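Renero Student Robotics Project
Spring progress report to the Gutine Fund, covering the period through April

Summary for anyone with only a minute: the project is on budget, behind on one milestone, ahead on one we didn't promise, and the students would like the fund to know that they have stopped naming the arms. The names had become a source of conflict.

What we said we would do

The grant application listed two goals for this period. The first was to get both arms on the Bogale bench calibrated to a shared table position, so that a point on the table means the same thing to the left arm as to the right. The second was to have the students record and train on a two-arm task of their own choosing. We wrote "of their own choosing" in the application in a burst of optimism, picturing block stacking. They voted for lunch.

Where we are

Calibration is finished. It took longer than the schedule allowed, mostly over a mounting bolt that had been finger-tight since we took delivery. The students found it after we had spent two meetings blaming the software, and they have asked that this be recorded. It is now recorded.

The two-arm task is called the skewer handoff. One arm holds a wooden skewer, the other handles a sausage, and between them they are supposed to get the sausage onto the skewer and the whole thing over to a baking tray. As of this report the students have recorded 80 demonstrations by driving the arms themselves. After a review session in which they were a good deal harsher on one another than I would have been, they kept 59. The rest were thrown out for dropped skewers, long pauses, or, in one file, eleven minutes of nobody driving.

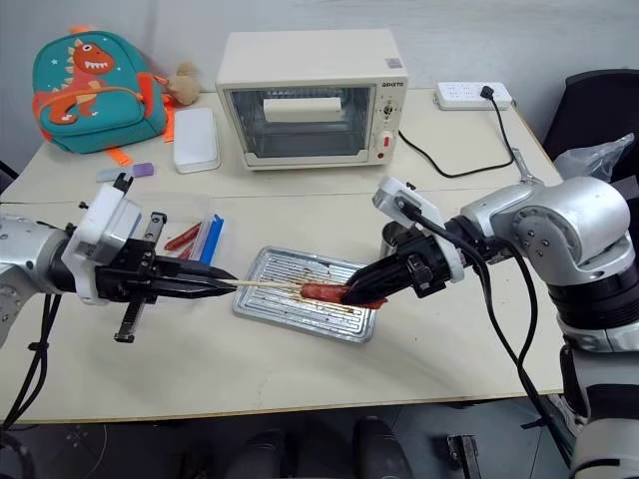

The handoff is harder than it sounds, and most of this period's learning happened there. A skewer is thin, it rolls, and it turns under load, so a grip that looks fine at the start can be pointing somewhere else by the time the sausage arrives. The students first tried gripping near the middle, which left no room for anything else. The current method has the left arm pinch the very end of the skewer in its long black fingers while the right gripper keeps hold of the sausage, with both of them working over the tray so that gravity does its worst somewhere washable. The brown marks on that tray will not be itemized in the budget section. Having two arms hold one rigid object also means any disagreement between them goes straight into the object, and the students now have a much better feel for why we fussed over calibration.

The trained policy, as opposed to the students driving, is the part that's behind. We had hoped for a steady run of unassisted handoffs by now. Our best result so far is 4 good handoffs in a row, followed by a fifth attempt in which the left arm let go early and the right arm carried on with great confidence. We expect to meet the milestone in the next period. We expected that last time too, and I would rather say so before the fund does.

The part we didn't promise

Three of the younger students, who had been waiting for bench time, got tired of waiting and wrote a tool for labeling the recordings. They called it Cuvudetti and have declined to explain the name. It lets a reviewer step through a demonstration, mark the moment each gripper closes, and flag a bad one with a reason. Reviewing used to eat most of a meeting and now fits in the last half hour. It crashes if you type an apostrophe. They know.

Attendance and conduct

Attendance has held up well, including through exams. The safety rules from the last report are still in force: one person on the stop button, no reaching across while the arms are powered, nothing left on the table that you'd be sorry to lose. The third rule is interpreted liberally. Backpacks are discussed at every meeting and continue to appear at the back of the table.

Spending

We are within every budget line except consumables, which the application estimated using the cost of foam blocks. Sausages cost more than foam and can't be reused, in spite of a student proposal on the subject. We have covered the difference from the line for printed materials, which was never going to be spent by this group anyway. One set of gripper fingers has been replaced and a spare set is on the shelf.

Next period

Record more demonstrations with the skewer starting in different positions, so the policy stops assuming the world is tidy. Retrain, then test in runs of 5 with the results written down whether we like them or not. Fix the apostrophe. Hold an open afternoon for families, at which the arms will perform the handoff under student control and the policy will be given a turn if it has earned one.

We are asking for no additional money. We are asking for permission to rename the consumables line "groceries," which would save me explaining the receipts.

Submitted by the project lead, Renero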